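3.2 Rules for a shared tabletop

The first version of our house rules filled a single page and dealt almost entirely with speed limits and the emergency stop. It said next to nothing about where things should be put down before a run, and that gap cost us more time than any hardware fault. When we compared logs from the Clalbridge and Testetti rooms, the same task script had been run from starting layouts that differed by more than a hand's width, and the written notes ("bowl near the middle, rack to the right") could not tell us which was which. The rules in this section grew out of that comparison, and we are excited by how much a few plain habits have changed the daily work.

The rule we now teach first is the grid rule. Any table used for object handling is covered with matte paper and divided into cells with tape whose color contrasts with both the paper and the objects. Cells are named by column and row, counted from the operator's side, and the name goes into the run sheet before the arms are enabled. An object may sit inside a cell or across a line, but the sheet must say which. We tried requiring every object to fit inside one cell and gave it up within a week. Racks and trays are too long for that, and people began shifting them to satisfy the form instead of the task. Allowing "on the line between" as a valid entry, with a rough angle added for anything long, brought the sheets back in step with the tables.

Figure 4 gives the arrangement used for the dish tasks, with two arms mounted on the same side of a taped table, a bowl, and three plates standing in a rack.

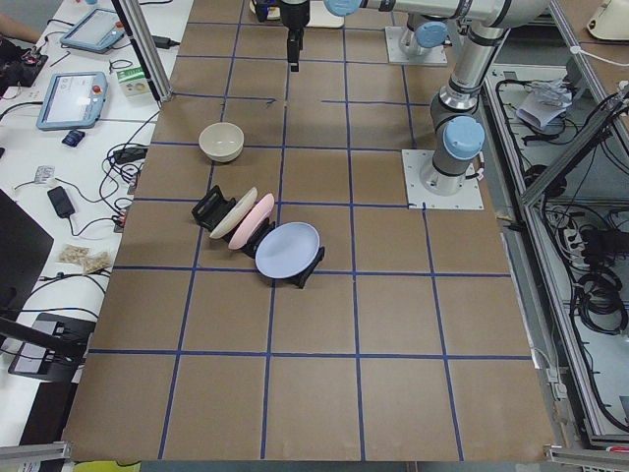
Figure 4. Two-arm cell prepared under the grid rule. The bowl is inside a single cell; the dish rack lies diagonally over a tape line and would be entered as "on the line" with its angle.

The second rule concerns the arms themselves. Where two arms can reach the same cells, each cell has one owner for the length of a run, and the owner is written on the sheet next to the cell name. Handing a cell over in the middle of a run is permitted only at a marked pause in the script, with both arms reported as stopped. Our earlier practice left this to the collision checks in the controller. Those checks did their job, but a run halted by a collision check is a lost run, and lost runs were eating our afternoons. Ownership by cell is coarse – a gripper can hang over one cell while its elbow passes above three others – so we ask operators to assign cells by the whole sweep of the arm and to leave a free column between owners where the task allows.

Third, mounting plates are treated as part of the layout. A plate that has been unscrewed, even for a minute to clear a cable, voids the calibration for that table, and the sheet is restarted. This was the least popular rule when Petrică Surdu proposed it at Voicu. It is now the one that operators defend most strongly in review meetings, which pleased all of us a great deal!

Fourth, we separate the work surface from the side desk. Teach pendants stay on the side desk, screen up and within reach of the person running the task. Cables may cross the desk but may not cross the taped surface. We do not try to regulate the desk beyond that. An early draft asked for a fully clear desk, and it was ignored in every room we visited. A rule that is ignored daily weakens the ones printed beside it, so we took it out.

To see whether the rules were being followed, we reviewed 1,531 run sheets collected from July onward. Of these, 111 had at least one missing cell name and 40 had no owner recorded for a cell that both arms could reach. The two groups overlap only slightly. Missing cell names were spread evenly across rooms and seem to be simple slips. Missing owners came mostly from runs in which one arm was parked and the operator felt the entry was not needed. We understand the reasoning, but a parked arm can be enabled from either pendant, and the revised sheet (14 Feb 2018) therefore asks for an owner whether or not the second arm is in use.

We also repeated 101 layouts from their sheets alone, with the person rebuilding the table having no access to pictures or to the original operator. Most could be set up without a question. The hard ones nearly all involved dishes in racks, where the sheet gave the position of the rack but left out the order of the plates. Slot order, read from the far end to the near end, has been added as a required field for any object that holds other objects. The Asidetti group has since suggested recording which way each plate faces as well, and we plan to test that on the next set of layouts before making it a rule.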